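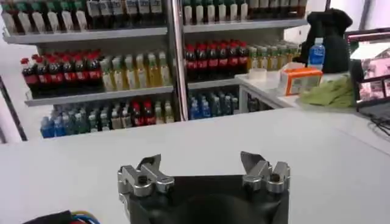
Gripper open, drinks shelves behind.

5 min read

So the Ivow gripper kit has been on my table for a couple of weeks now and I promised Nisha I'd write it up before she spends her own money on one. It cost me 1,088 pounds with the wrist camera, and the fingers alone are 200 if you ever bend a pair (I haven't, yet!).

Good bits first. The metal fingers feel properly solid, and the angled tips get into narrow gaps between bottles much better than my old Oltano pads did. Setup took me roughly 7 hours - most of that was cables. The manual is thin and skips calibration altogether, so I ended up emailing support. They answered the next morning.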